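Storomeo Kitchen Outreach
Progress report to the Rudmont Fund
2019-07-25

We are so pleased with how this quarter went, and there is a lot to share! The home cooking classes in Jendberg are full, the recipe cards are back from the printer, and the slow cooker lending shelf has finally opened.
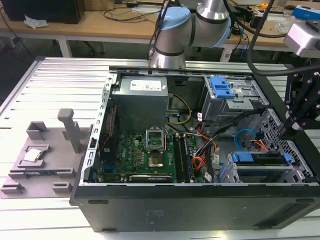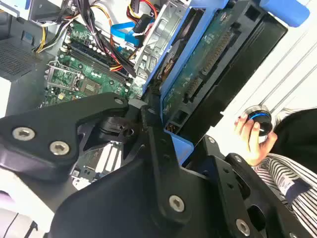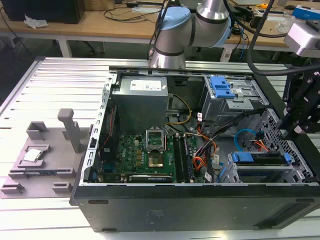
Open desktop computer tower, three views.

Classes

We served 622 plates in June, all of them cooked by people taking the course. The pork shoulder night was the favorite by a long way (two families have already asked for it again), and the bean soup that followed used up every scrap of the leftovers. That was the plan when we wrote to you last winter, one big cheap cut on the first night and then meals built from it for the rest of the week, and it's a joy to see it catch on.

The Tillman group got a slower start. Their kitchen has only one working oven, so we moved the roasts to Jendberg and kept Tillman for stovetop dishes. Attendance picked up once we added a late class for people coming off shift. Chicken and rice went over well there, the lentil loaf less so. We're rewriting that one with more onion and a lot more salt.

Recipe cards

We printed 552 sets and have given out 251 so far. Each set has a shopping list on the back with room to write in local prices, and people really do fill them in! A few cards went out with the wrong oven temperature for the baked pasta. Corrected cards are in the new stack and we've put a notice up at both kitchens.

Lending shelf

There are 3 slow cookers on loan and a waiting list for the next ones. We would like to move what is left in the printing line over to buying more, if you're comfortable with that. Lids seem to be the weak point, so spares would go on the same order.

Coming up

Fall classes will start with soups and move on to holiday meals, including a smaller menu for people cooking for one or two. We also want to try a freezer night, where everyone cooks the same big batch and takes home enough for several dinners. Tillman is getting its second oven looked at before then. The spending sheet is attached separately, with the spice order still to be added when the invoice comes in.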